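In the Matter of Miranda Cana

The Circuit Court of Kornamcombe convened at nine o'clock on Friday, March 12, 2021, Judge Niilo Koivisto presiding. The clerk read the appeal into the record. In January the magistrate at Mernen had found Miranda Cana guilty of removing a boundary marker and had fined her 600 crowns, with 25 days in custody should she fail to pay.

Counsel for the district submitted that the marker had stood for 100 years and that its removal was an offense regardless of motive. Counsel for the appellant submitted that it had stood in the wrong place for all of them.

Judge Koivisto asked to see the survey. It was brought up from the registry in a cardboard tube, and the court waited while the clerk worked the cap loose. The sheet showed two lines, one in ink and one in pencil. Neither bore a signature.

"Which of these did the magistrate rely upon?" the judge inquired.

Counsel for the district conferred with his assistant and replied that the magistrate had not asked for the survey.

The appellant was permitted to address the court. She stated that she had moved the stone in daylight, had informed her neighbor in writing, and had kept it in her barn, where it remained available for inspection.

The court rose at noon and returned at two. The conviction was set aside and the fine ordered repaid. The stone was to remain in the barn until a new survey had been filed. Mrs. Cana asked whether she was required to keep it covered. The judge said that the order made no provision for this, and called the next case.

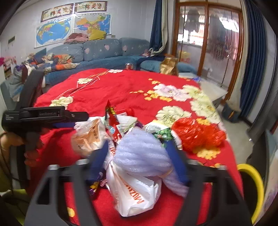 Bags and snack packages on a red flowered bedspread.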